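Deremum 室内仕上げ用語対訳集　データカード

概要

Deremum は、住宅および小規模施設の室内仕上げに関する用語を、日本語と英語の対で収録した用語集データです。木質仕上げ、塗装、壁装、床仕上げ、造作家具の各分野を対象とし、仕様書の翻訳、図書館における資料分類、用語教育での利用を想定しています。編集は Homon 資料室が担当し、監修は Pallavi Solanki が務めています。

本文書は 4月5日付で公開された版に対応します。旧版の利用者は、末尾の「変更点」を必ず確認してください。

収録範囲

収録語は 1,000 対です。各対は見出し語、読み、対訳、分野、定義文、用例、出典区分の各欄から成ります。商品名および登録商標は見出し語として採用していません。地域ごとに呼称が異なる語については、標準的な呼称を見出しとし、地域名称を「異称」欄に記載しています。

分野は 22 に区分されています。複数の分野にまたがる語は主たる分野に置き、従たる分野を参照欄に示しました。たとえば「見切り」は壁装に属しますが、床仕上げおよび天井からも参照できます。「目地」についても同様の扱いとしています。

木質仕上げに関する記述方針

木目の名称は、日英の対応が一対一にならない代表的な分野です。「杢」は英語の figure に相当する総称として扱い、「瘤杢」には burl を、「縮み杢」には curly figure を対応させました。「柾目」と「板目」は製材方向に基づく語であり、杢の名称とは区別します。定義文では、樹種を特定できない場合に樹種名を記載しないことを原則としています。
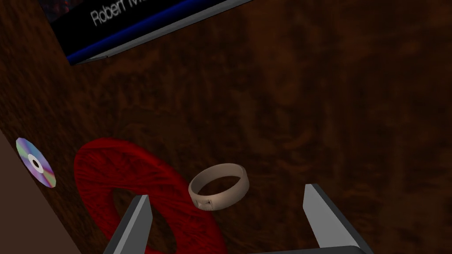

色調の記述には「濃色」「中間色」「淡色」の段階を用い、赤み、黄み等の傾向を必要に応じて付記します。艶の程度は塗装分野の語に従い、「全艶」「半艶」「艶消し」の区分によります。木質仕上げの定義文に塗装の情報を含める場合は、素地と塗膜の記述を別の文に分けてください。両者を一文にまとめた旧版の定義文は、本版ですべて書き改めました。

突板と無垢材の別は、外観からの判定が困難であることから、用例の原文に明記がある場合に限り記載しています。

壁装に関する記述方針

壁装の語は、材料、工法、意匠の三つの観点から整理しています。「壁紙」「腰壁」「羽目板」は材料または部位の語であり、「玉石模様」「市松」「亀甲」は意匠の語です。同一の意匠が異なる材料に用いられる場合があるため、意匠の語の定義文には材料名を含めません。

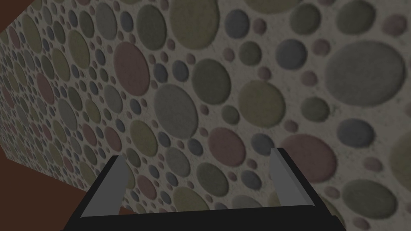

図　大小の円形を密に配した壁面。円形は緑、灰、紫みの淡い色などから成る。

凹凸を伴う意匠については、「浮き出し」を embossed、「彫り込み」を engraved に対応させました。旧版では「レリーフ」を両者の総称として用いていましたが、定義が重複するため、本版では異称欄に移しています。色名は慣用色名を優先し、該当する語がない場合にのみ系統色名を使用します。

造作家具および部位名称

家具の語は、建築工事に含まれる造作家具と、独立して設置される置き家具とに分けています。「脇机」と「ナイトテーブル」は用途が異なる別の語として立項し、それぞれに desk pedestal および nightstand を対応させました。「袖机」は前者の異称です。

部位名称では、「入隅」と「出隅」の誤訳が過去に多く報告されています。入隅は二つの面が室内側で凹状に出会う角を指し、internal corner とします。出隅は凸状の角を指し、external corner とします。単に corner と訳された用例は採録の対象から除外しました。

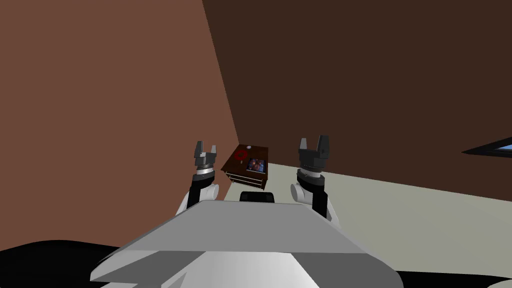

「幅木」には baseboard と skirting board の二つの訳語を併記し、前者を米国用法、後者を英国用法としています。「廻り縁」についても crown moulding および cornice を併記しますが、形状による使い分けがあるため、定義文の注を参照してください。

データの作成手順

見出し語の候補は、Kaushik 編集支援システムを用いて用例集から抽出しました。候補語は 2 名の編集者が個別に点検し、判断が分かれた語は監修者が採否を決定しています。定義文はすべて書き下ろしであり、既刊の辞典からの転載はありません。

英語の用例は Brukcombe 用例集から採録しました。用例は一文単位で収録し、前後の文脈は含みません。個人名、所在地その他の個人に関する情報は、採録時に削除しています。

ファイル形式

データは UTF-8 のタブ区切りテキストで提供されます。一行が一対に対応し、先頭行は欄名です。空欄は値が存在しないことを示します。異称が複数ある場合は、読点ではなく縦線で区切られています。読みの欄には平仮名のみを使用し、長音符号は原則として用いません。ただし外来語の見出しについてはこの限りではありません。

既知の制限

左官および畳に関する語の収録は十分ではありません。寸法に関する慣用表現は、地域および年代による差が大きく、現時点では換算値を示していません。また、定義文は法令上の用語定義に代わるものではなく、契約書または申請書類に使用する場合には、該当する規定を別途確認する必要があります。

利用条件

教育および研究を目的とする利用については、出典として名称および版を明記することにより、許諾手続きを要しません。改変したデータを再配布する場合は、改変箇所を文書で示してください。商用利用については Homon 資料室が個別に審査します。

変更点

分野「造作家具」を「家具」から独立させました。
「レリーフ」を見出し語から異称に変更しました。
木質仕上げの定義文を改訂しました。
読みの欄における促音の表記を統一しました。

次回の改訂は 5月に予定しており、左官分野の増補を行います。誤記の報告には、見出し語、該当欄および修正案を記載してください。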